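Doors, doors, doors

Back in the garage this week, though if I'm being fair most of it has been spent in a camp chair with the laptop on my knees and the space heater pointed at my feet. The build hasn't moved much. Malabanan (that's the two-armed one, for anyone who's only been reading the bread posts) still has one shoulder on the bench, waiting on a bearing from Turnitine that was meant to come Thursday and didn't. So I've been doing the thing I'd put off all winter and working on the simulator instead.

I used to be snobby about simulation. I like bolts! I like the smell of the printer when it's been going all night and I come down in my socks to see if the bracket has curled up at the corners again. Sitting there teaching a pretend robot to open a pretend door felt like playing house. Then I cracked a wrist housing on the real laundry room door in December, a part that took me two weekends to print, sand and fit, and I came around pretty fast. The replacement filament, screws and one sad little servo came to just over $80. The simulator was free and my electricity bill hasn't noticed it.

Doors are a great project, by the way, if you want something that sounds easy. You reach, you grab, you turn, you pull, and somewhere in there the door swings toward you and you have to get out of its way while still holding on to it. I do it with a laundry basket on my hip. The robot has no hips and a base that turns like a grocery cart with one bad wheel.

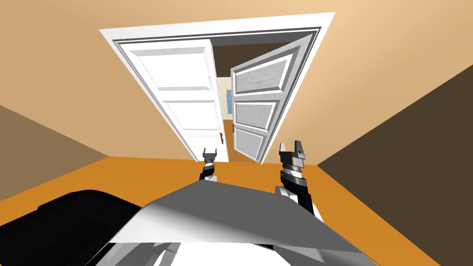
Double doors are a whole other flavour of trouble. With a single door there's one handle and one way for it to go. With two leaves the robot has to pick one, and my first version of the code would pick both, reach out with both arms and tangle itself up in its own elbows. I've since split the job so that each arm gets its own target and has to ask permission before it crosses the midline. It's a bit like my parents dividing the back seat with masking tape, and it works about as well, but the tangles are way down.

I also spent a silly amount of time on colours. The default floor was grey and so was half of everything else, and I kept losing track of where the bottom of the door was. Bright orange floor, problem solved. My other half walked past and asked if I was designing a pizza place.

The bit I'm proudest of is the overnight runs. I set up a batch of 300 attempts before bed, each one starting with the base parked a little differently and the door open by a different amount, and in the morning there's a tidy little log waiting beside the coffee maker. (The log is on the laptop. The laptop lives beside the coffee maker. Don't write to me about the crumbs.) The first batch was dreadful. It got 20 of them. I scrolled through looking for a pattern and found that the gripper was closing a hair too early, so the fingers met in front of the handle and then bumped it, over and over, very politely. I moved the close point forward, slowed down the last bit of the approach, and the next morning's log was a lot more cheerful reading.

I've named the code folder Bresholm, after the ferry dock where I wrote the first bits of it on a phone. It's a mess in there but it's my mess. If anybody wants the door models I'll put them up once I've sorted out the hinges, which at the moment will happily swing right through a wall if you push hard enough.

Next up is friction. My simulated handle turns like butter and the one on the laundry room door absolutely doesn't, it has a crunchy spot partway down that's been there since we bought the place. I want to clip a luggage scale to it and see how much pull it really takes, then put that number into the model, crunch and all. I could oil it, I know. I've had three emails suggesting I oil it. But then I'd have to start measuring again, and the cat has learned to listen for that crunch at supper time.

Bearing tracking says it's left the depot, so with luck the shoulder goes back together this weekend and Malabanan can wave at people again.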